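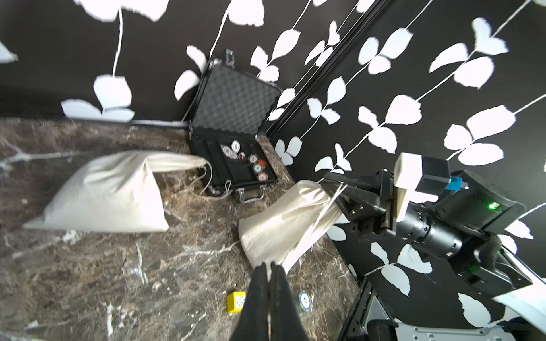
Print this page | E-mail this page

Workshop notebook – glue and finish bench
22 August 2021

Hide glue again. Batch from Negash, 233 g dry, soaked overnight in cold water in the blue tub. Swelled fine, no lumps. Heated in the double boiler, lid on. Thermostat on the Clanley pot still drifts, so went by the probe and ignored the dial.

First try on the chair rails: too thick, skinned over before I had the clamps near it. Thinned with a splash of warm water, better. Second rail went together clean. Squeeze-out wiped with a damp rag straight away, it comes off like nothing at that stage.

Warmed the parts first this time with the heat gun on low. Makes more difference than anything I do to the glue. Write this on the wall.

Test joints, scrap maple, 2 sets:
- old glue from the back of the fridge: smelled off, let go at the glue line with a light tap. Tossed the rest.
- new batch: wood tore before the joint did. Good.

Clamp time was some 20 minutes before I could move the rails, left overnight anyway. Don't rush the back slats, they spring.

Nirnudel shellac – flakes took forever to disolve. Jar needs shaking every time you walk past it. Strained through a paint filter, a lot of grit at the bottom. First coat on the seat dried streaky near the front edge, pad was too wet. Cut back with fine paper, second coat much nicer. Still a dull patch by the left leg, leave it until it hardens.

Clokex order no. 918 is short again, no brushes in the box. E-mailed them. Using the old ones for now, they shed.

To do:
- new lid for the glue pot
- label the jars WITH DATES please, there are three brown ones and I can't tell which is which
- sharpen the card scraper, burr is gone
- ask if anyone borowed the long bar clamps
- second chair, same rails, dry fit before heating anything

Back legs are a hair out of square. Checked twice, diagonal is off at the bottom – probably the stretcher. Plane a shaving off the shoulder and try again. If that doesn't do it, take it apart with steam and start over in September.

Contact | Copyright Clanley Workshop | Back to top
Last updated: same day, evening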